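October, a little after ten at night

I should be asleep, but my head is still down in the workshop, so I'm going to write until it quiets. My tea has gone cold twice already and I've decided to stop microwaving it.

We had the long session for the class project today, the whole team around the big bench from lunch until they turned the hallway lights off. Our group is called Grudia (I voted for something else and lost, and I've come to love it), and our part of the Dusivance project is the grocery task. We take the hand-held gripper, pick things up with it the way you'd want the arm to do it someday, put them down, and go again. The goal for the semester is 375 good recordings. I had pictured myself soldering things and looking clever. Mostly I pick up snacks.

And I like it so much! There's something soothing about it once you get going, like shelling peas with my grandmother on the back steps, when an hour would slip by and the bowl would be full. You squeeze, you lift, you set it down, you let go. My wrist was sore by three and I didn't want to give up my turn.

Boxes are easy and we've all gotten a little smug about boxes. Bags are another matter, and today was bags.

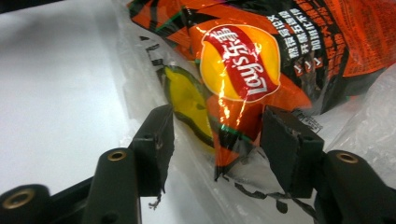
The trouble with anything soft is that you can't decide ahead of time where its sides are. I kept coming in the way I would for a box, straight and confident, and then a fold would go one way and the rest of it another. What finally helped me was slowing way down at the very end, just before closing, and letting the bag settle against the pads before I squeezed. I wrote that in the team notebook in capital letters and then felt silly, as though I'd discovered fire, but two of the others tried it my way after the break and said it felt better to them too.

The pads are getting ragged, poor things. I spent a good part of the afternoon arguing that we should put new ones on before the next round, and the other side of the argument was that if we change them in the middle of bags, half our recordings will be with old pads and half with new. I see the point. I still think I'm right. We left it that we'll finish bags first and then change everything at once, and I was gracious about it, or I was quiet, anyway.

I did 16 tries in a row without a break at one point and we kept 13 of them, my best run so far. In the bad ones I let go too early every time. I do that with conversations, too, Mom would say.

The demo day in Ostitz is on my mind more than I'd like. We go by bus with all our gear in those gray crates, and each team gets five minutes at the table. The team from Golob will be there again and they were so polished last spring, with matching shirts and a poster you could read from across the gym. Our poster is still a sheet of brown paper with arrows on it. I offered to do the lettering since my handwriting is the neatest, and now of course I'm the poster person, and I haven't bought the markers.

Things for tomorrow: markers, the blue folder, return the library book, ask if I can have the early slot at the bench so I can be home for supper. And wear the other shoes, my feet are killing me.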